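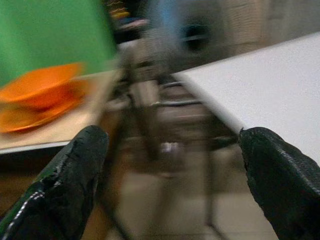 The case for colour in shared rooms is usually put in terms of mood, and for that reason it is usually lost. Mood is difficult to cost, and those who approve the purchase of tables, bowls and screens tend to regard it as an indulgence. At Millska we take the view that colour in a common room is a matter of use. A vivid orange bowl on a beige tabletop is found at once by a person who has come in with both hands full and their mind on something else, and a patch of bright green near it tells the same person, from the doorway, which part of the room they are looking at. A beige bowl on the same table would hold as much and serve less well.

It is often argued in reply that strong colour dates quickly. The objection deserves a fair hearing. Anyone who has inherited a room furnished in the taste of an earlier decade will know the feeling of being outvoted by people who have long since left. The remedy, in our opinion, is to put colour into the things that are easily replaced and to keep the large surfaces quiet. Tabletops, floors and fitted cupboards should be pale and plain. Bowls, trays, cushions and loose panels may be as bright as their users will tolerate. When the Grestgate rooms were refitted last August, this principle was applied to the tables and forgotten when it came to the small items, which were ordered in grey to match the chairs. The result was tidy and rather hard to use. Cups were left where they had been put down, and the fruit went soft in a dish that was easily overlooked. 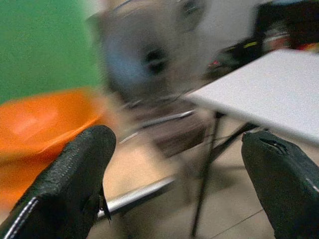 The second objection concerns consistency. Institutions like a single catalogue, and there are sound reasons for this. Chairs from one maker stack together, and replacement parts can be held in one cupboard. We have no quarrel with anyone who furnishes a whole floor from Sedus or from any other established firm. Consistency of supply, however, does not require sameness of appearance. The Gilmartin building has kept to one range of furniture throughout, yet each of its 6 common rooms has its own colour for small items, and a tray that has wandered is returned to the right room without a label or a notice on the wall.

We would therefore ask that future orders for shared rooms set aside a modest sum, separate from the furniture budget, for bright and replaceable things. For Grestgate, 100 pounds a room would be ample. The choice of colour should rest with the people who use the room every day, and it should be looked at again after 5 years, when the bowls will in any case be chipped.

Millska, May 31, 2023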